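Sun-ja Woo began by asking to see my shoelaces. She looked at them for longer than was comfortable. "Granny knot," she said. "Both feet."

Woo has taught stitching at the Hofstetter skills course for 8 years, and by her own count has looked at more than 500 first attempts. She grades them in green ink, having been told that red upset people. "These are people who want to be surgeons," she said.

Beginners, she told me, worry about the needle. Woo worries about the thread. They pull too hard, the edges pucker, and then they pull harder to fix the pucker. "You want the two sides to meet. They don't have to be introduced by force."

Her colleague Leszek Stępień, who was eating a sandwich at the next desk, said he used to practice on banana peel. Woo said we could tell.

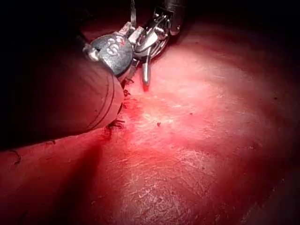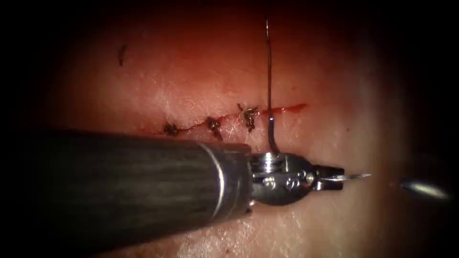
Page last changed: September 2026

Woo has opinions about tails, the short ends left after a knot is trimmed. I asked about the three knots in the second picture, and she went straight to the one on the right, with its ends splayed out every which way. "That one needs a haircut," she said. The small dark one at the left got a nod. As for the stretch of red line running on past the knots, she shrugged. "So there's more sewing to do. There's always more sewing."

Does she sew at home? She does not. Her curtains have been held up with a stapler since May, and a coat with 4 missing buttons hangs behind her office door. Stępień offered to fix it and was turned down.

I wondered how long it takes to get good. Woo gives her students 80 knots as homework in the first week, tied on anything that will hold still. Chair legs are popular. One student did the whole set on the handle of a refrigerator, and his roommates had to cut their way to the milk.

"Were they good knots?" I asked.

"The first ones, no," she said. "The ones near the bottom I would have kept."

I retied my shoes before I left. She made me do the left one again.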